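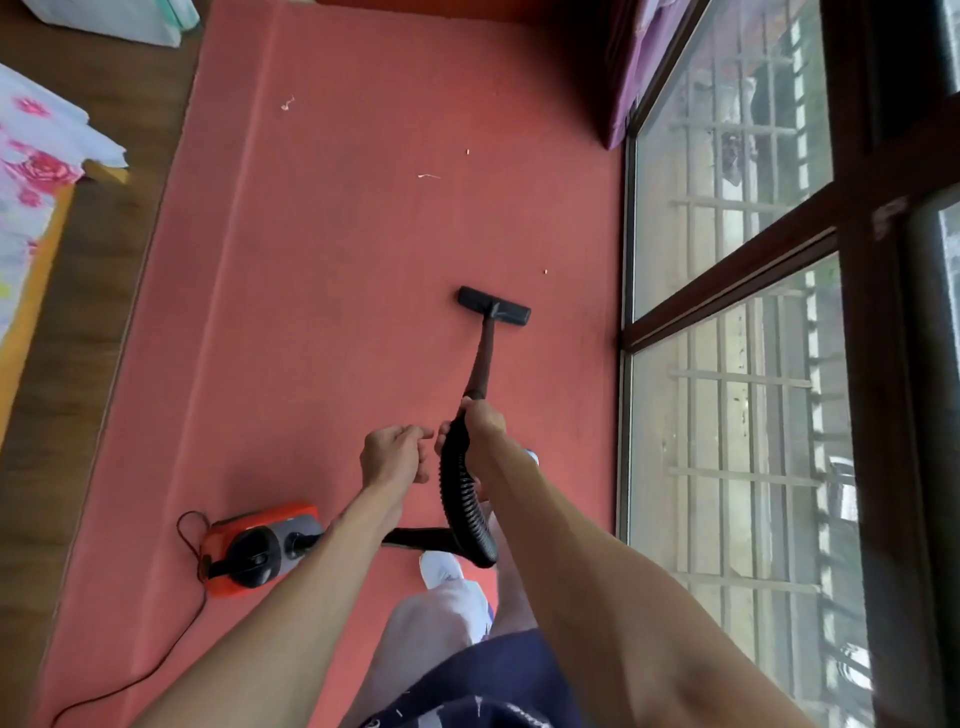 Para Chunhua Deng, aspirar um tapete é trabalho de paciência, e a maior parte das pessoas passa o bocal depressa demais. "Duas passagens lentas valem mais do que dez a correr", garante, e repete a frase várias vezes ao longo da manhã que passámos a falar de tapetes, mangueiras e cabos enrolados. É uma conversa que eu queria ter há muito tempo!

Chunhua limpa casas há 22 anos e dá, desde abril, pequenas aulas práticas na Celier, uma loja de bairro que arranja aspiradores e vende peças em segunda mão. Fala depressa, ri-se muito e tem opiniões firmes sobre quase tudo o que rola ou escorrega pelo chão. Gosta dos aspiradores de arrasto, os compactos, com mangueira e tubo rígido. "O corpo fica no chão e eu só levo o tubo. Ao fim de cinco quartos, o meu ombro agradece."

Pergunto-lhe por onde se começa. Pelo lado oposto à porta, responde, e sempre com o bocal bem assente. Nos tapetes compridos prefere avançar por faixas, no sentido do comprimento, e só depois cruzar. "O pelo deita-se para um lado, a gente passa ao contrário e ele levanta. É aí que sai o pó que lá estava escondido, e eu adoro esse momento, adoro mesmo, ouve-se a areia a subir pelo tubo!"

A mão que conduz deve ficar perto da junção entre a mangueira e o tubo, diz ela. A outra anda livre, pronta a puxar a mangueira ou a levantar uma franja. Quanto às franjas, a regra é simples: nunca por cima com a potência no máximo. Chunhua dobra-as para debaixo do tapete, aspira até à borda e volta a soltá-las com os dedos.

E o chão de madeira à volta? "Primeiro o tapete, depois a madeira", explica. Se o bocal tem escovas, baixa-as ao sair do tapete. O modelo que usa em casa, um Treloar comprado por 179 euros, tem um pedal para isso, que ela carrega com a ponta do pé sem sequer olhar.

Chegamos então à parte de que quase ninguém gosta, a de arrumar, e é aqui que Chunhua se entusiasma a sério.
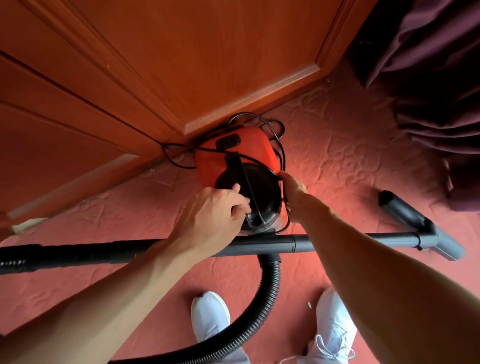 "O cabo diz-me logo quem é a pessoa", brinca. Quer voltas largas, sem apertar, e detesta ver o fio esticado à volta da pega. Desliga sempre na ficha, com a mão na ficha, e vai recolhendo o cabo da parede para a máquina. O tubo separa-se da mangueira antes de tudo ir para o armário; a mangueira guarda-se numa curva aberta, sem vincos. Uma que ficou dobrada atrás de uma porta durante um inverno inteiro acabou rachada, e ainda hoje ela fala disso com pena.

Brunello Ferraro, que trata das reparações na Celier, entra na conversa a meio do café. "Metade das máquinas que me trazem só precisava de um filtro limpo", conta. Chunhua concorda e acrescenta os cabelos presos no bocal, que corta com uma tesourinha de unhas no fim de cada semana.

Quis saber se não se cansa. Ela pensa um bocado, mexe o café. "Canso-me de passar a ferro. De aspirar, não. Olho para trás e vejo as riscas no tapete, direitinhas, e fico contente como no primeiro dia."

A próxima aula é às 21 horas, depois do fecho da loja, e leva-se o próprio aspirador.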